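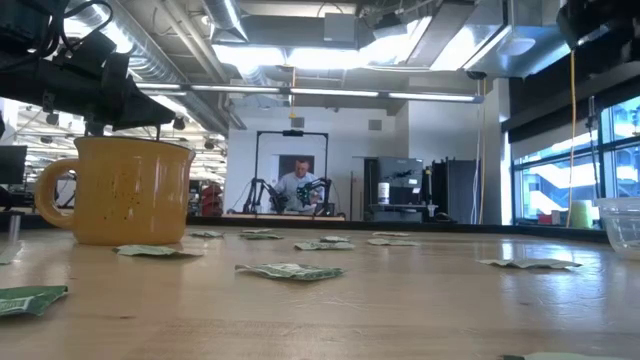
Night guard after crown - grinding through the second one

Posted by nafula_k
Hello everybody. I am grinding my teeth at night since many years. My first night guard was a soft one from the pharmacy and I bit through it in 5 weeks. The second was made by my dentist, a hard one for the upper teeth, and it lasted until I got a crown on a lower molar in December. Now the guard touches the crown first and the rest of my teeth do not meet it at all. In the morning my jaw is tired on the left side.

My dentist offers to adjust it, or to make a new one from a material called Zernum. The new one is much more expensive. Has anybody here had a guard adjusted after a crown? Is it worth trying?

Reply by Birdie Greenberg
Mine was adjusted twice, no problem. They put the blue paper between the teeth, you tap, they grind a little, you tap again. It took less time than parking the car. I would try this before paying for a new one.

Reply by tbenitez
I do not agree completely with Birdie. It depends on how thick the guard is at this place. If it was thin already, grinding makes a hole, and then you pay for the new one anyway. Ask them to measure it.

Also please don't wait. I waited 4 months with a high spot and the tooth became so sensitive that I could not chew bread on it.

Reply by nafula_k
Thank you both. Teodoro, was your tooth fine afterward?

Reply by tbenitez
Yes, after the adjustment it calmed down slowly. But mine was a filling and not a crown, so maybe it is not the same.

Reply by Max Esteban
Why does everyone accept the hard guards? I use Movell, the one you heat in water and shape at home. I am at number 8 now and it still costs less than one from the dentist. If I get a crown, I just make a new one the same evening.

Reply by tbenitez
Because the soft ones can make some people bite more. My dentist said it is like giving the jaw something to chew. I know it is not so for everybody, but Nafula already wrote that she bit through the soft one.

Reply by Max Esteban
"Some people." I have used them for years and my teeth are good.

Reply by Birdie Greenberg
Max, eight guards is a lot of guards :)

Reply by ilorente
I had Zernum. It is comfortable and it does not smell after some months like my old one did. But it becomes cloudy if you clean it with toothpaste - use only cold water and plain soap. I also tried the Jokolen tablets and I did not see a difference.

For the question about the crown: they can scan your teeth again with the guard out, and the laboratory keeps the file. Mine was with Mandagi and the replacement came in 17 days. Ask if your laboratory does this, maybe the second guard is cheaper.

Reply by nafula_k
This is useful, I did not know that they keep the file. I asked by phone this morning. They want to see the guard and the crown together before they decide, and the check is included in the price of the crown. Until then they told me not to wear the guard if it hurts.

Reply by Birdie Greenberg
Bring the case too. Mine wanted to see if it was bending in there.

Reply by tbenitez
And ask them to check the crown without the guard. Perhaps the crown itself is a little high.

Reply by nafula_k
I will ask. I have the appointment at 8 in the morning and will write here what they say.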